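# Postharvest Handling, Session 5: Why Fruit Keeps or Doesn't 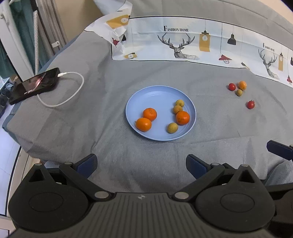

*Fig. 1. Tangerines and small yellowish fruits on a plate, with cherry tomatoes alongside.*

Reading for today: Brinkmann, chapter 2, up to the section on wax coatings. The Otholm storage tables are at the back of the course packet and you will need them for the exercise.

## Fruit is alive after picking

A picked fruit goes on breathing. It takes in oxygen, burns stored sugars and acids, and gives off carbon dioxide, water and heat. What has stopped is the supply from the plant. Everything the fruit uses from now on comes out of its own reserves.

The rate of breathing is the best single guide to how long a fruit will keep. Fast breathers such as raspberries last days. Slow breathers such as apples last months if kept cold.

## Two groups

**Climacteric fruit** show a sharp rise in breathing as they ripen, along with a burst of ethylene gas. They can be picked mature but unripe and will ripen afterward. Tomatoes, bananas, pears, peaches and avocados belong here.

**Non-climacteric fruit** have no such rise. They should be picked when they are ready to eat, as they gain little sweetness later. Citrus, grapes, cherries and strawberries belong here.

A common mistake in last year's exam was to say that citrus "ripens in storage" when the peel turns from green to orange. Peel color and eating quality are separate matters. Ethylene breaks down the green pigment in the peel, and packers use it for that purpose, but the flesh inside is hardly changed. In warm climates a fully ripe orange may still have a green peel.

## Ethylene

Ethylene is both made by fruit and sensed by fruit. In climacteric kinds, a little of it triggers more, so one ripe pear in a closed box can start the rest.

Points to remember:

- Damaged or moldy fruit gives off extra ethylene. Sort before storage.
- Cold slows both the making of ethylene and the response to it.
- Leafy vegetables, carrots and cucumbers are harmed by it — yellowing, bitterness and soft spots respectively.
- Fresh air removes it. So do filters, at a cost.

## Cold damage

Lower is not always better. Fruit from warm regions can be hurt well above freezing. Green tomatoes held at 5 °C for long enough will fail to color properly and turn mealy. Bananas go gray. Pears and apples do well near 0 °C, although some apple varieties brown inside if kept too cold.

The damage often shows only after the fruit is brought back to room temperature, so a crate can pass inspection in the cold room and be refused at the store.

## Water loss

Most fruit looks poor once it has lost about one twentieth of its weight. The loss depends on the skin, the air temperature and the humidity. Small fruit loses water faster for its weight than large fruit, having more surface for each gram.

## Exercise (hand in at the next session)

The Grube packhouse receives 900 kg of mature green tomatoes and 400 kg of tangerines in December. It has two cold rooms. The truck to Irnen leaves in a week.

1. Choose a temperature and humidity for each room, using the Otholm tables.
2. State whether the two loads could share a room, and what you would give up if they did.
3. The tomatoes lose almost 2 percent of their weight before loading. Work out the weight that goes on the truck.

Show your working for part 3. Questions go to Knut Böttcher, who is marking this set.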